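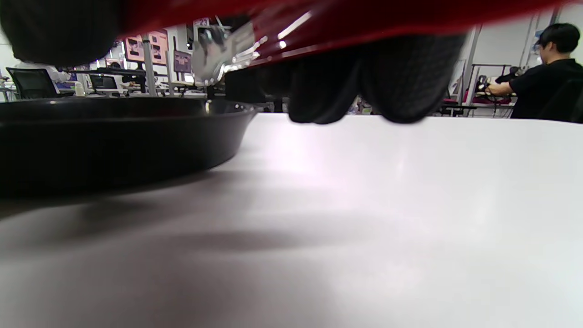
OK so the Skyrme x Rikar trail shoe is real, and I've had a pair in my hands. Thread, because I can't fit this into one post and I've been bursting since lunchtime.

Quick background if you missed the first one: Skyrme did a run of 400 pairs with Rikar two winters ago, all in that mossy green. They went in 15 minutes. I was in the queue. I did not get a pair. I am still not over it.

This one's called the Brollholm. Same low shape as before, but the toe is wider and the tongue is stitched down both sides, so it won't slide about like the old one did (everyone who owned the old one is nodding right now).

Two colours! A chalky off-white with rust laces, and a deep plum with a grey heel. Tudur Morris at the shop swears the off-white is the one. Tudur is wrong. The plum is gorgeous — it goes nearly brown indoors and then you take it to the window and wow.

The insole drawing is by Zdislava Danko, who did the hill map on the Stidovow jackets. It's the same ridge, seen from the other side. I squeaked when I spotted it.

Sizing: I'm a 6 and the 6 fit with thick socks. Mali Craddock has narrow feet and went down a half. If you were between sizes in the green ones, go for the smaller.

How many? 3,000 pairs this time, split evenly between the colours. So a much better chance for all of us, and I reckon you'll get the off-white without setting an alarm.

Out in December, in the shop first and then online at 9am the next morning. Limit of one pair each. No raffle, no app, just a queue like the old days.

Someone's asking about the price. I don't have it yet. Lleucu Ruddock thinks a bit more than the greens, and she's usually close.

Rhodri James, if you're reading this, you still owe me first go on your spare green laces. They'd look brilliant on the plum.

Will post fit photos on proper mud once I've got my own pair. Send me your questions, I'm up for ages yet!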